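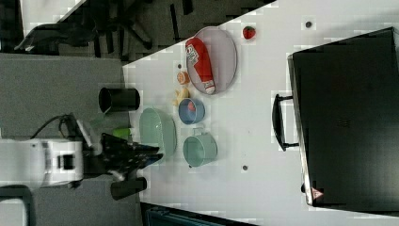 Why didn't it just stop? A girl at Nomcombe library put that to us after our last robot page, and plenty of other readers wanted to know the same thing. A robot arm had kept on squeezing a cup until the cup cracked. Surely it could feel that something was wrong?

It couldn't, and the reason is quite simple.

The arm was at a workshop called Gurkmont, where robots learn to tidy up kitchen things. Picking up a bottle, a bowl or a mug looks easy when you do it. Your skin tells you how hard you are pressing, and you change your grip without thinking. A robot needs a part called a sensor to do that job. The sensor measures the push and sends a number to the computer.

What went wrong

The computer had a rule: if the number goes over 25, let go. On this arm, the wire from the sensor had worked loose. With no signal coming in, the computer read the number as 0. To the computer, 0 meant "not touching anything yet", so it told the fingers to close a bit more. Then a bit more again.

The arm had already done 178 pick-ups that day with no trouble. Faults can turn up at any time – even when a machine has been working well all morning.

How it was stopped

A worker pressed the emergency stop. It is a big button that cuts the power to the motors, and it works even if the computer is confused. Nobody was hurt. The cup went in the bin.

What changed

The sensor now sends a small "I'm still here" signal 100 times a second. If the signal goes missing, the arm stops moving. The wire has a clip to hold it in place, and it is checked every 14 days.

Staying safe

If you visit a place with robots, stay behind the line on the floor. Keep your hands away from the arm, even when it is still. It may only be waiting for its next instruction.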